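How I Finally Got My Sourdough Starter Going

My first two starters died, so I'm no expert! But the third one has lasted since September, and it's pretty much all down to being lazy in the right way.

Stir equal weights of flour and water in a jar, put the lid on loosely and leave it on the counter. Next day, scoop out half and feed it again. Keep that up for 9 days, even when it smells like old socks (mine did, badly).

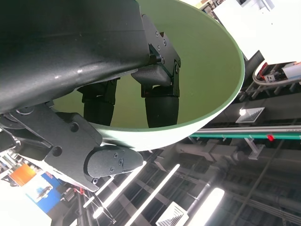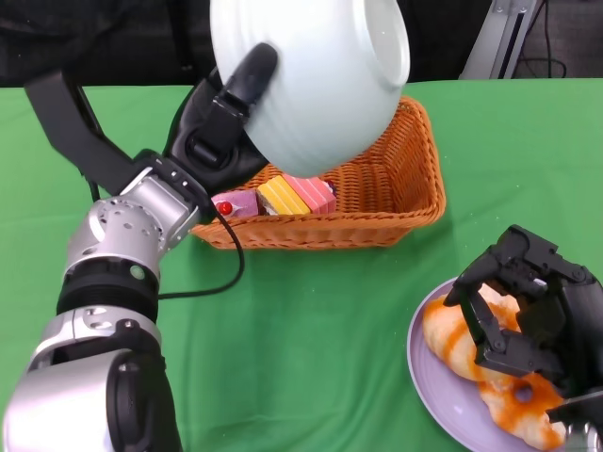
Bowls, green and white.

When it doubles after a feeding, drop a spoonful in a glass of water. If it floats, go ahead and bake. If it sinks — and mine sank a lot — just give it another day or two.

My friend Bayu Latuheru swears by rye flour for the first few feedings. I tried it and got bubbles much faster, so now I keep a small bag in the freezer. After that, plain bread flour is fine, and once a week in the fridge is all the feeding it needs.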